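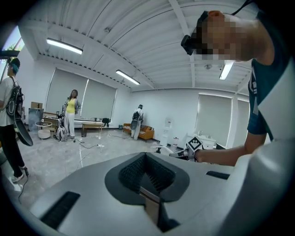
Hand-Held Demonstration

Hand-held demonstration is a way of teaching a robot a task in which a person performs the task with a gripper held in the hand. The gripper has fingers like those on the robot, and printed square markers are often fixed to it so that its position can be followed. Some setups add a device worn on the head or a rig carried on the back.

Comparison with remote control

In remote control, also called teleoperation, the operator moves an actual robot from a distance. The recorded motions are ones the robot can already make, but the work is slow. Hand-held grippers can be used in ordinary rooms with no robot present — a motion recorded this way may still be out of the robot's reach.

Use

The Vulard collection, recorded in Didville, holds 424 demonstrations of 3 household tasks. A second part, named Castellanos, adds 210 made by remote control.

See also

Kinesthetic teaching
Imitation learning
Teleoperation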